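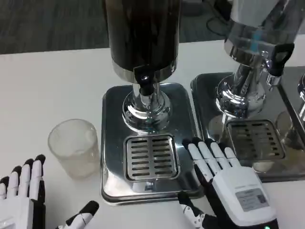
Home | Products | Serving cells | Spare parts | Contact

Wurnero drinks serving cell - set-up and care

The Wurnero cell is delivered by Oltmanns with a two-handed robot, a white table and the steel dispensers. Put the table on level floor and fix the robot stand at 79 cm from the back edge of the table. Then start the teaching program and show the right hand each tap lever, one after the other. This takes almost 22 minutes.

Every evening, lift out the slotted grates and wash them by hand. Wipe the fingers with a damp cloth - no spray on the joints, please. After 2000 cups the fingertips must be changed. A set of 3 spare tips is in the drawer of the stand.

Order number for fingertips: Gallum 22. New prices are valid from May.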